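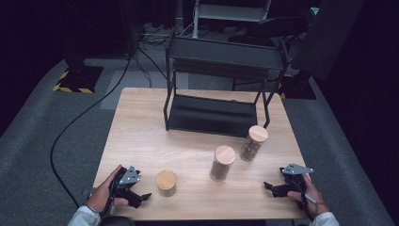
Friday, room 1301, late afternoon

Rack and jars again. The black rack (Ronlow, according to the receipt) stays at the back of the table until further notice. I have moved it twice this week to "improve the layout" and improved nothing.

Jar order, settled with Laiba Siddiqui after a longer debate than the subject deserves: short one on the left, the taller ones after it. She wanted them by how often we reach for them. I wanted them by height. We went by height, and I will be hearing about it until the end of September.

The right end of the shelf is the awkward spot. There's a rack leg there, and a jar set down in a hurry will find it. Put the left and middle jars in first, then bring the last one in slowly.
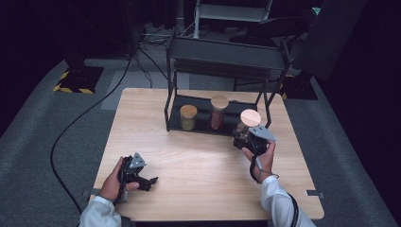

Third jar at the right end of the rack, other two on the tray.

Lids: all wood, all nice to look at, none labeled. Laiba has ordered Flolex labels. Until they come, look through the glass before you open anything. Do not go by smell, I tried.

To do: wipe the tray, find the felt pads, ask Hegyi if the shelf can be raised almost 2 cm.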